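Pale gray haze on white bath towels after washing — what am I doing wrong?

Posted by Ferenc Vass in Laundry & Linens

I have 4 white bath towels that have gone dull over the winter. I wash them warm with Prondex powder, full dose, and a capful of Loureiro softener. The washer is a front loader, a Relau, and I usually put the towels in with sheets and whatever else is light. They come out clean enough but they look gray next to a new one, and they don't soak up water the way they used to. Our water is hard. Is this dirt, detergent or the water? I'd like to avoid bleach if I can.

Amanuel Beyene
Accepted reply

Most likely all three, with the softener making it worse. Softener leaves a coating on cotton, and minerals and leftover powder stick to it. That would explain why they don't absorb.

Stop using the softener on towels. Wash them by themselves, hot, with half the powder you use now and 2 tablespoons of washing soda. Run an extra rinse. If the rinse water still looks cloudy or sudsy, run another one. You may need to do this a couple of times before you see a difference.
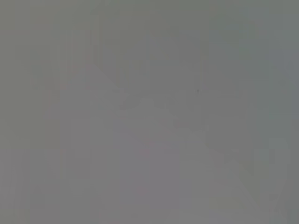 Graying from buildup tends to be even over the whole towel, so check for that before you buy anything. Take one to a window in daylight and hold it next to something you know is white. Lamps are no good for this, everything goes yellow. If what you get is muted gray all over with a faint pink or green tint in it, like the tones in the photo, look at what else was in the load, as the tint could be dye from colored items. Soaking in oxygen bleach (the powder kind, not chlorine) for up to eight hours helps with that. Separate spots are a different problem and should be treated one at a time.

Also clean the washer itself. Pull out the drawer, wipe the door gasket, and run it empty on the hottest setting.

prisstead_mom

vinegar in the rinse. works for me every time

hardwater41

Agree on dropping the softener. I'd skip the vinegar, some washer manuals say not to use it on account of the rubber parts, so read yours first. What helped us was not packing the drum. Towels need room to move or they don't rinse — ours was stuffed to the top every load.

Ferenc Vass

Thanks. Did two hot washes with the soda and no softener. The first rinse was very sudsy, the second one less. They're soaking up water again. Color is a bit better but still not white, so I'll try the oxygen bleach soak next.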